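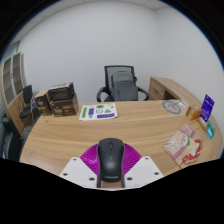 Ayman Ait Brahim wrote:
On a curved desk I would sort out where you sit before buying any kind of mat. People sit in the deepest part of the curve and then put the mouse wherever there is room. On most of these the right side comes around toward you, so your elbow has support. Use that. What is the question, though? Is it the surface or the space?

lightgrain
Both. Sorry, I hit post before I typed the rest.

The desk is a Sindena, bought used from Benmoussa when they cleared out their office stock. I like the size of it. My problem is the mouse. With nothing under it, the pointer sometimes sticks for a moment and then jumps. It's worse toward the back of the desk, so I wondered if the finish is different there. I also don't want to rub a dull patch into the top where my wrist goes.

The boxes in the back corner are staying for now. They haven't been unpacked and the cabinet is full.

paulie_b
Clean the mouse first. Turn it over, look at the feet and the sensor opening, and use a dry cotton swab. I had the same jumping and it was one hair.

If it still does it, put a plain sheet of paper under it and try for a day. You already have paper on the desk, but don't use a printed one. Big blocks of color can confuse a cheap sensor.

Ayman Ait Brahim wrote:
I don't agree about the printed paper. I have used patterned mats for years with ordinary office mice and never had a problem. Shiny surfaces are trouble, and so is glass. Color is fine.

paulie_b
It depends on the sensor. I had one that stopped every time it crossed from white to red. It was an old mouse, I'll give you that.

tamsin45
Has the top been waxed or polished? We had a reception desk that somebody did with Urnent every week and the buildup made it slick in some spots and tacky in others. I washed it with a damp cloth and a little dish soap, then dried it right away. It took two rounds. Try a small area under where the boxes are so it won't show.

lightgrain
No idea what it was treated with before me. I'll ask at Benmoussa, but I doubt they know.

Cleaned the feet. There was some gunk. It's better but it still jumps.

I also tried a mat that was in the house. It's pink, mostly, with a cartoon animal on it and some red at the side and along the bottom. The edge isn't straight anywhere, so it doesn't line up with the desk however you turn it. I put it on a diagonal.
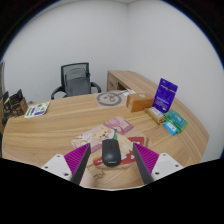 Mouse on the cartoon mat

paulie_b
That mat has everything on it. Pink, cream, red, white lettering. If it tracks all the way across that, I take back what I said about color.

lightgrain
It tracks. I went slowly over the red part and back several times and it didn't stop once. So it was the desk surface, or mostly the surface.

Ayman Ait Brahim wrote:
Good. I would still check where your elbow ends up. If the mat is lying so that the mouse points away from you across the desk, and your forearm is on the wood, you're set. If your forearm hangs off the front edge, move your chair over to the curve.

tamsin45
The mat will slide if the back is smooth. Shelf liner cut a little smaller than the mat holds it. Don't use double-sided tape on that top. I had to get the tape off with a hair dryer and it left a mark.

deskbound_26
I went the other way and bought one of the big Ultell desk pads, cut to fit the curve. It took me 45 minutes with a paper template and a utility knife. It covers the keyboard too, so nothing slides. It does hide the wood. If you like the grain you may not want that.

lightgrain
I do like the grain, so no big pad. I have shelf liner in the kitchen and I'll try it tonight. A smaller plain mat might come later, around 8 inches across, but there's no rush while this one works.

tamsin45
8 is small. Measure how far your hand moves first.

paulie_b
8 is plenty if you turn the pointer speed up.

Last edited by lightgrain, 1 May 2019. Reason: added the part about the boxes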